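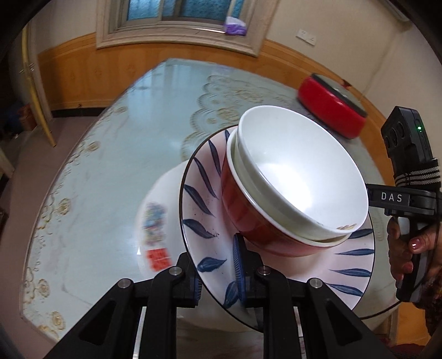

Unit 4. Care and Setup of the Hand-Held Gripper Pair

Course notes, Karabo Cele. Revised 19 Sep 2019

These notes cover the pair used for table clearing work. Read them together with the Leblanc bench sheet. Arm mounting is in Unit 5.

4.1 Parts to know

Fingers. Two per gripper, black, with rectangular cut-outs. The linkages turn on round silver pivot screws.
Finger pad. The ribbed blue piece on the inner face of the finger. It does the holding, so it wears first.
Sensor module. Sits on top of the gripper. The small green light is on its side.
Strap. Black and white striped, wrapped around the module's mount just below the module.

4.2 Before a session

Wipe both pads with a damp cloth and let them dry. Crockery that comes off a table may still have crumbs on it, and crumbs pack into the ribs.
Open and close the fingers through full travel. If a linkage binds, loosen its pivot screws a quarter turn and try again.
Pull on the strap. The module must not rock.
Check the green light on each unit. Log the start in Flosow.

4.3 Grip check with a plate

Use a plate with a plain, unchipped rim. Close one finger on each side of the rim, with the ribbed pad flat against the plate. Tilt the plate slowly until it is steep. If it slips, clean the pads and repeat. Add nested bowls only after the bare plate holds. A stack shifts the load away from the rim, and a worn pad that passes with a plate can fail with two bowls on it.

4.4 Pad replacement

Change pads in pairs, after 300 sessions or at the first torn rib. Note the change on the Furnetent card kept with the unit. Repeat 4.3 before returning the gripper to the rack.

Reading for October: Prima manual, page 82. Bring one used pad to the lab.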